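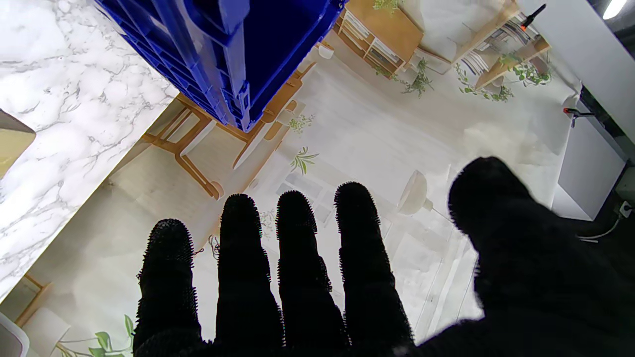
Winter Swimming at Trana Lake: Your Questions

We get a lovely pile of messages every autumn from people who fancy carrying on after the summer season, and we're thrilled each time! These are the things you ask most.

When can I swim?
The winter sessions run every Saturday from first light until noon, right through to the end of February. The gate on Mendonça Lane opens before the café does, so bring your own flask if you're an early bird.

Do I have to book?
Yes please, through the Storkitz page. We let in 60 swimmers per session and the bright, frosty mornings go fast (everybody wants the mist on the water, and quite right too). If you can't make it, cancel your place so someone on the waiting list gets a dip.

What does it cost?
£5 a swim, or £51 for the whole winter. Sauna slots are £2 extra and worth every penny.

I've never swum in cold water. Can I come?
You can, and we'd love to have you! Please come to a beginners' session first. You'll get in slowly with one of our coaches beside you, learn to steady your breathing, and get out while you still feel good. Two minutes is a perfectly respectable first swim. If you have a heart condition, high blood pressure or asthma, or if you're pregnant, talk to your doctor before you book.

Is a wetsuit compulsory?
No. Plenty of our regulars wear an ordinary costume and a woolly hat, others are in full neoprene, and there's no pecking order. A bright cap and a tow float are compulsory for everyone, though, and we lend both at the jetty.

What about my hands and feet?
They're usually the first bits to complain. Neoprene gloves and boots make a huge difference in the water. For afterwards, pack big warm mittens that you can pull on with clumsy fingers, and leave anything with fiddly buttons at home.

How long should I stay in?
Less time than you think. Cooling carries on after you leave the water, so get out before you start to shiver, dry off straight away and dress from the top down. Hot showers can make you faint at this point, so ours stay off until the afternoon. A hot drink and a slice of something sticky will do the job nicely.

Can I bring my dog?
Dogs on leads are welcome on the bank and on the Vandura path, but not on the jetty or in the swimming area.

Do you ever cancel?
Sometimes. Thick fog, lightning or ice across the entry steps will stop a session. We put a notice on the booking page by 7am and move your swim to another week.

Can my teenager join in?
From 16, with a parent or guardian swimming at the same session. Younger children can try our spring dips, which are great fun and a good deal warmer.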